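**Thread: Arm keeps losing mugs, cheap fixes before I buy new fingers?**

**tamunoemi_o**

Okay so I've been putting this off because I know half of you will tell me to start over, but I've hit a wall with the arm build and I could use some ideas.

Quick background for anybody who missed my January thread. The arm hangs over a pine table in our shared shop space (the Dravness building, second floor, the room with the green panels). I'm running it with Flosuseo for the motion side and a little script of my own that picks a grasp. The goal is dumb and simple: pick up whatever drinkware got left on the table and stand it back up in one spot. Blocks are fine. Plastic cups are fine, mostly. Then I moved on to an enamel mug lying on its side and everything went downhill. 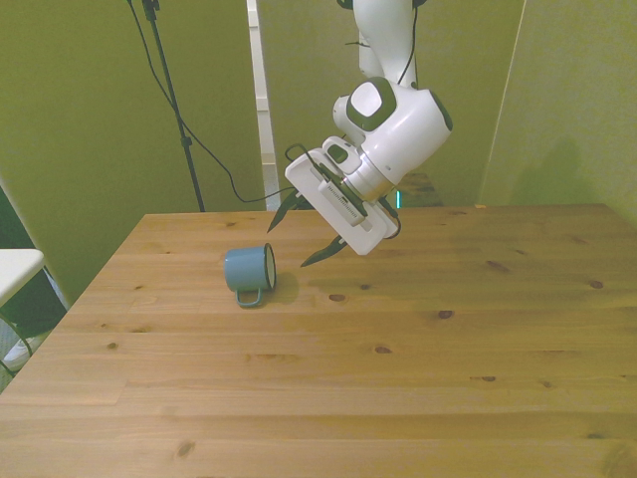 My plan was one finger inside the mouth and one outside, close, lift, rotate the wrist, put it down on its base. In the simulator it does this all day long. On the real table I logged 149 tries and got 70 good ones. Most of the bad ones go the same way: the fingers close, the rim slides along the ridges, and the mug rolls before there's any real grip on it.

Stuff I already tried:

- slower close
- lower approach height
- a strip of bike inner tube on one finger (it peeled off)
- yelling

I've got a cart open at Kulidis with a set of soft fingers in it and the total is 400 bucks with shipping. I really don't want to click that button. Talk me out of it?

**rakiya.a**

Don't buy the fingers! At least not yet.

I had almost this exact problem with bowls last year, and it was my approach angle the whole time. If the wrist comes in tilted, one finger touches first and you're pushing the mug before the other one gets there. Pushing a cylinder on a hard table — of course it rolls. Can you log which finger makes contact first? Even just motor current would tell you something.

Also, why not grab the handle? It's right there.

**babalola_bench**

Going to disagree with Rakiya on the handle. A thin curved handle is a terrible target unless you know exactly which way it's pointing, and on a mug that's lying down it could be under the body, on top, anywhere. You'd spend a month on handle detection for something the rim already gives you.

I'd buy the soft fingers. Hard pointed ones on enamel are always going to skate. I know 400 stings, but how many evenings are 79 failures worth to you?

**rakiya.a**

He doesn't need to detect every handle, he needs to detect the easy ones and fall back to the rim for the rest. And I've used soft fingers on round stuff, they squish and then the mug swings around when you lift. You trade one problem for another one and you're out the money.

**tamunoemi_o**

Ha, okay, I see both sides and I hate that.

@rakiya.a you may be onto something with the tilt. I had the wrist tilted on purpose to keep the gripper body clear of the mug, and I never checked what that did to the contact order. I can pull current off the motors, I just never bothered logging it.

@babalola_bench yeah the handle thing scares me too. The mug ends up in a different roll position every time I toss it down.

**3dprint_dana**

Has anyone said heat shrink yet? Rubbery kind, slide it over the finger, hit it with the heat gun. It hugs the ridges so it can't peel off like the inner tube did. Costs you 3 bucks.

**tamunoemi_o**

No, and now I feel silly. Got some in the drawer, I'll do that tonight.

**babalola_bench**

Heat shrink gets slick once it's dusty, fyi. Wipe it down between runs or your numbers will drift and you'll blame the code.

**rakiya.a**

Change one thing at a time please!! Tilt first, then the heat shrink. Otherwise you won't know which one did it.

**tamunoemi_o**

Fine, fine. Tilt first, another 149 tries so I can compare. Cart stays open for now — I'll post the log when it's done.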